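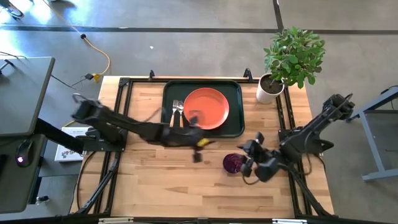

Compte rendu de la réunion de septembre – équipe Plusance, galerie de fonds d'écran

C'est encore moi qui m'y colle pour les notes, alors pardon d'avance pour le style ! On a démarré à 18 h 15, avec un peu de retard parce que la visio ramait.

Le catalogue d'abord. On en est à 2 021 fonds en ligne, dont 116 ajoutés depuis la dernière fois (surtout de l'automne et des paysages de nuit). J'ai proposé de ralentir un peu les ajouts pour revoir les étiquettes – c'est un vrai bazar, on trouve des plages dans « Montagne ». Accepté, je commence par la lettre A et on verra jusqu'où je tiens.

2. La série Trilcombe
Tout le monde l'adore, moi la première. Par contre les versions pour tablette sont floues, on les retire en attendant les originaux. J'écris à l'auteur cette semaine.

3. Calimlim
Leur appli veut reprendre plus de 300 de nos images. Longue discussion, un peu vive par moments ! On dit oui pour les fonds maison, non pour ceux des contributeurs tant qu'ils n'ont pas donné leur accord par écrit. Vote : 7 pour, pas d'opposition.

4. Hébergement
Baline augmente ses tarifs en janvier. J'ai demandé qu'on compare avant de signer, le devis sera sur la table la prochaine fois.

Divers : le bouton de téléchargement passe en bas sur mobile (enfin !), et on garde le format portrait par défaut. Fin à 19 h 40, prochaine réunion en octobre, même heure.

4 commentaires
12 partages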